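BURKDALE, July 21, 2018 – Burkdale Records will release "Orlow," the second single by electronic producer Gollelard, on all major download and streaming services. The track runs at 100 BPM and is supplied in two versions, a club mix and a shorter radio edit. A limited 12-inch pressing of 218 hand-numbered copies will follow through the label's own store.

"Orlow" is a midtempo house track in A minor. The arrangement opens with a filtered kick and a closed hi-hat pattern, and holds both for 32 bars before the bass enters. The bassline is a single-oscillator square wave with a short decay, played in a syncopated figure that leaves the first beat of every fourth bar empty. A three-note chord stab, pitched down an octave in the second half, carries most of the harmonic content.

The breakdown removes all percussion except a rimshot on the offbeat. A vocal phrase, recorded in one take and cut into short segments, is then played back from a sampler through a spring reverb. The segments are reordered at each repetition and do not return to their original sequence until the final eight bars. The kick comes back without a riser or snare roll. 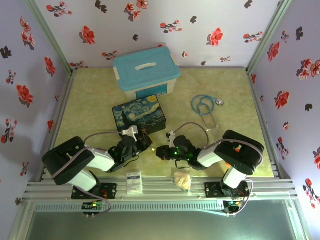
Recording began in May and was completed in three sessions. Drums were programmed on a hardware sequencer and recorded as separate stems with no bus compression. Chords were played by hand and left unquantized, so the stabs fall slightly behind the grid in the first section and closer to it once the second percussion layer is introduced. Low-frequency content below the bass fundamental was removed at the mixing stage to give the kick more headroom.

Mastering was carried out at Pintér Mastering, which prepared separate masters for digital and vinyl. The digital master retains more dynamic range than the previous Gollelard single and is delivered as 24-bit WAV, with lossy versions encoded from the same file. For the vinyl master, the stereo image was narrowed in the low end and the sibilance on the vocal segments was reduced before cutting.

The club mix includes beat-only sections at the beginning and end for mixing purposes. The radio edit omits the opening section, starts on the bass entry and shortens the breakdown by half. It contains no alternate vocal material. An instrumental version is held by the label and can be supplied for broadcast or sync use on request.

The 12-inch plays at 45 RPM, with the club mix on side A and the radio edit on side B. Copies ship in a plain black inner sleeve and a printed outer sleeve. No repress is planned. Each store order includes a download code for the 24-bit files.

Promotional copies are available to radio programmers, club DJs and reviewers through the Burkdale Records press desk. Requests should state the outlet or venue and the preferred file format. Stems are not being distributed with the promotional package.

Release details
Artist: Gollelard
Title: Orlow
Label: Burkdale Records
Formats: Digital, 12-inch vinyl
Mastering: Pintér Mastering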